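Gripper notebook, February
Hand-held unit, rev 4 (project name Deketti)

09:40

Carried on from the linkage work. Both arms were binding in the last part of the closing stroke. Took the fingers off and worked each arm by hand: left one free, right one stiff as soon as the base screw was nipped up. The bore in the right arm is undersized, or the shoulder on the screw is short. Measured the screw against the left one and they match, so it is the bore. Opened it with the hand reamer, two light passes, blew the dust out, refitted. Stroke now even from fully open to closed.

Raili suggested thin washers under both screw heads. Tried them. They lift the heads enough to stop the screws clamping the arm, but they add side play at the fingertips, and side play is worse than stiffness when picking up anything thin. Washers out again. Threadlock on both, finger tight plus an eighth of a turn. Witness mark in white paint on the underside where it will not rub off.

10:55

Trigger spring. The one from the Lustau drawer is too strong for a long session. Marjatta used the unit for most of yesterday evening and had a sore thumb by the end. Swapped to the lighter spring from the same drawer. Return is slower but still complete. If the fingers hang open on a sticky object, go back to the strong one and shorten the lever instead.

Note for Eino: the springs are not labelled. The lighter one has the squared-off tail. Please keep them in separate bags.

11:30

Finger faces. The printed faces from Barbosa were too hard and slid on film. Current set is the softer material, flat, glued with contact adhesive and left overnight under the small clamp. Cut the edges back flush with a scalpel. The left face has a slight ridge at the tip from the glue line. Sanded it, still detectable with a fingernail. Leave it for now and see whether it matters.

Aino wants a ribbed version. I would prefer to finish the flat set first, otherwise we change two things in one go and learn nothing about either.

13:15

Bench cycling. Ran 100 open and close cycles with nothing in the fingers, then checked the screws against the witness marks. No movement. Ran another set holding the folded cloth. No movement. The body warms slightly under the palm, which I put down to the palm.

Encoder zero drifted by 4 counts over the whole run. Acceptable. Limit in the logging script is 23, and it will refuse to start a new recording above that. Anneli asked for the limit to be tighter. I have left it until we have numbers from somebody other than me, as I close the thing harder than everyone else.

14:20

Thin packaging. Moved off the bench because the bench is flat and hard and makes everything look easy. Soft bedding is the worst surface we have: the object sinks, the fingertips push the fabric down in front of them, and on closing they tend to take a fold of cover along with the packet.

Method as agreed with Raili: assorted snack packets laid out on the duvet, no two lined up. Approach from above, fingers half open, close slowly, lift, move over to the box, release. If cover is caught, open and start again, and log it as a catch, not as a miss.

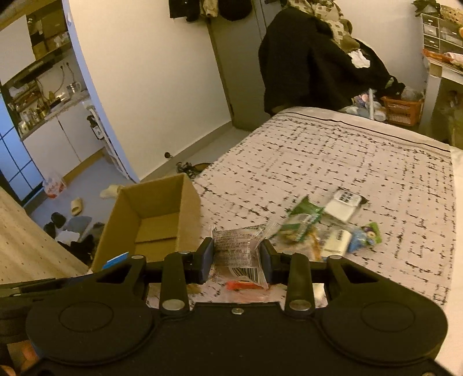
Crinkled film needs less force than I had assumed. The fold of the wrapper gives the faces something to bite on, and squeezing harder only flattens it and lets it creep towards the tips. Boxes are a different problem: they want a wider opening and a square approach, and the wrist has to turn before the descent, not during it. The script should store the opening width at the moment of contact. At present it only stores it at release. Added to the list.

Timestamps: logger buffer is set to 2,000 samples and fills sooner than expected if the trigger is held still, as idle samples are being written at full rate. Eino to look at dropping them. Do not increase the buffer again, we tried that on the Rarum board and it stalled on writing out.

16:05

Open items
Ream the spare right arm before anyone fits it.
Contact width into the log (me).
Idle samples (Eino).
Ribbed faces, only after the flat set has a full session behind it (Aino).
Second light spring, and bags for both types.
Recheck witness marks before next use. If either has moved, stop and tell me before tightening.

Unit is back on the shelf with the battery out. Charger is on the left socket, the right one is still dead.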